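The Great Sort-Out

I moved to Porkdale with eleven boxes marked MISC, and I'd like to say I was in a hurry when I packed them, but I'd had all of May. The trouble was that I'd reach the last corner of a room, find a bicycle pump, a half-used roll of stamps and the instructions for a blender I no longer owned, and my brain would just go quiet. Into the box. Tape it shut. MISC.

That was two summers ago. Until this spring most of those boxes were still sitting in the spare room, and when my sister came to stay she slept with her feet against one of them. She was very nice about it. She also mailed me a book about decluttering the week after she got home, and I put it in a box.

So this is a story about sorting, written by someone who is bad at it. I've read the books now (yes, that one too), I've watched the shows where people cry over sweaters, and I've spent the last 30 evenings going through my own stuff with a timer and a glass of iced tea. I've changed my mind about nearly everything I thought I knew.

The first thing I got wrong was starting with categories. Every guide says to begin there. Papers, clothes, kitchen, keepsakes! It sounds so grown-up. But I'd pick up, say, my grandfather's bottle opener and stand there for ages. Is it kitchen? Is it a keepsake? It opens bottles, and I cry when I look at it, so where does it live? By the end of the first night I had a lot of little piles and a sore back, and the cat had redistributed most of the papers.

What got me moving was going down to three containers and refusing to have any more. Stay, go, and decide later. I bought them in different colors, and I really can't tell you how much that helped. I stopped reading my own labels after a day or so, but a color gets into your hand somehow.
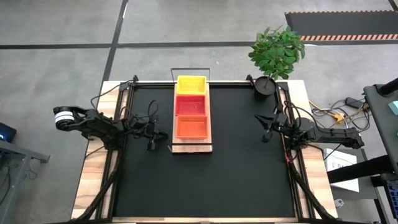 Yellow, red and orange bins, lined up end to end.

The decide-later one is controversial. A lot of the experts hate it. They say it's only MISC with better manners, and I see their point, but I think they've forgotten what it's like to be a beginner. If I have to make a final ruling on every single thing the moment I touch it, I'm worn out by the fourth thing. Give me somewhere to put the awkward ones and I can keep going for an hour, easy. The rule is that it has to be emptied before bed on the last night of the week, and whatever hasn't found a home by then goes in the trunk of the car. I have driven to the thrift store in my slippers to obey this rule.

Speaking of which, the nice people at Prudside, the thrift place out past the feed store, will take almost anything clean except mattresses and encyclopedias. I brought them 10 bags in the first stretch. I brought home a lamp. We don't need to talk about the lamp.

The second thing I got wrong was containers. Oh, I love a container. I have always believed, deep down, that I was one good basket away from being an organized person, and I have gone to the store to buy that basket over and over again. At one point I owned more storage than I owned things worth storing! There were baskets inside baskets. There was a lidded tub whose whole job was to hold the lids of other tubs.

If you take one piece of advice from me, shop last. Do your sorting in whatever's lying around the house, grocery bags, a roasting pan, anything, and wait until you know how big your pile of batteries really is. Then measure the shelf. I skipped the measuring part twice, and now there's a lovely set of drawers in the garage that was meant for the hall closet and misses by the width of a pencil.

When you do shop, get things that stack, and get a few the same so you never have to hunt for the one that fits. Mine came from Vieira, the hardware store by the old bank, where they keep the housewares down in the basement and you have to ask for the light to be switched on. 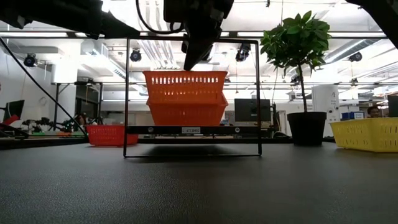 Eduardo Rocha thinks I'm being too hard on the basket people. He told me over the fence that he bought his storage first, all of it in one afternoon, and that seeing it sitting there empty shamed him into filling it properly. His whole workshop got done that way. He did admit the screws are still in coffee cans, and that he likes them there, and that I wasn't to put that in the magazine.

Sorry, Eduardo. I've been thinking about it, though, and he may be right for Eduardo. Some people need the empty shelf to get going, the same way some people need to buy the running shoes. I have also bought the running shoes.

The part I didn't expect was the slow stuff at the bottom of the boxes. Clothes are easy by comparison. I got rid of a whole winter's worth in an evening and felt wonderful. Then I opened one of the last boxes and it was all letters and ticket stubs and a paper napkin with a phone number on it, and I sat on the floor until it was dark outside.
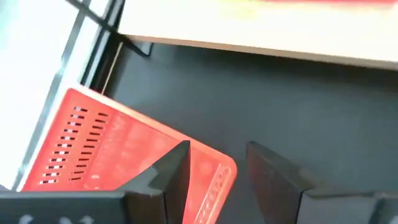 Gredthorpe
Home columnist

I kept the letters. I kept the napkin too, and I have no idea whose number it is. For that kind of box I turned the timer off and let myself take 3 nights over it, and I'd say do the same if you can. Read things. Call somebody up and read a bit out loud to them. My sister and I were on the phone until past midnight over a postcard from a motel neither of us remembers.

A few small bits and pieces I wish I'd known earlier. Sort in the place with the best light in the house, even if that means hauling everything to the dining table. Put the radio on, but nothing with a story to it, or you'll sit down. Don't let anyone who loves you help with the "go" pile, because they'll start fishing things out and saying "but you wore this to the lake." And cords! If you don't know what a cord is for, tie a tag on it with the month, and if you haven't gone looking for it by the time that month comes back, let it go.

The spare room has a bed in it now, and you can walk all the way around it. I have about 7 things left in the decide-later bin, and the bottle opener is one of them. It goes in, it comes out, I open a bottle with it, and back in it goes. My sister is coming again in the fall and I've told her she can have the deciding vote.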